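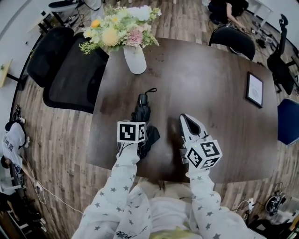

Why does a gripper log say "closed" when the fingers have let go? The log records what the motor was told to do, and a slipped object doesn't change the command.

We lost 40 recordings to this fault on the Amodell hand grippers before anyone checked the numbers against the video. The Zevell software had passed all of them. Its error code, 3260, only appears if the motor stalls, so I wouldn't rely on it for anything else.

Finding a false close

1. Close the gripper on nothing and write down the width it reports. Do this 8 times. The readings should match. If they wander, stop and recalibrate.

2. Close it on something with a known thickness, then pull the object out by hand. The width should drop at once. Ullano's manual says a delay is normal – I have yet to see a good unit do it.

3. Look at the finger pads and the gap between them. Check that both fingers sit square on the mount and that the cable moves freely.
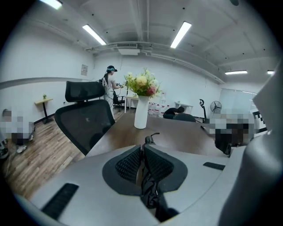 4. Swap the left and right units and repeat steps 1 and 2. A fault that follows the unit is mechanical. One that stays on the same side is probably a cable or port.

What to do with the bad files

Don't trim them and hope. The Henríquez script claims to repair the width data, but it only smooths it, and a smooth wrong number is harder to spot. Mark the files as failed and record them again once both units pass 2 full rounds of the checks.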